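Cetport Hall Kitchen Users – Minutes
June 11, 2019

Present: Cecilia Agyeman (chair), Baltasar Bermúdez, Quyên Tô, Rosalía Barrios (minutes). Apologies from Casimiro Esteban, whose apology ran longer than item 2.

1. Previous minutes. Accepted, with "fridge" restored where it said "fridgid".

2. Shared cupboard. Spending to date is $663, mostly tea. Baltasar asked who drinks it all and was offered a cup.

3. October supper. 13 tables booked. The Noltton choir wants to sing between courses – agreed, one song. Soup or no soup deferred again.

4. Labelling. Quyên moved that leftovers be named and dated. Carried. Anything unlabelled goes in the bin, including the trifle, whatever its sentimental value.

5. Wraps and foils. To be bought jointly from now on, up to $500 a year. Cecilia to get a price from Henriques. 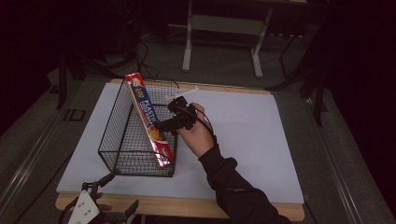
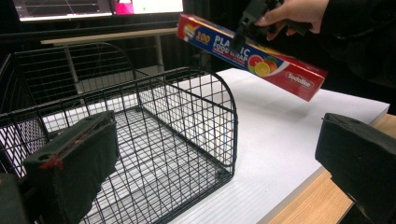 Plastic food wrap, item 5.

Casimiro wrote in afterwards that he would second item 4 if the trifle could be exempted until he had collected his bowl.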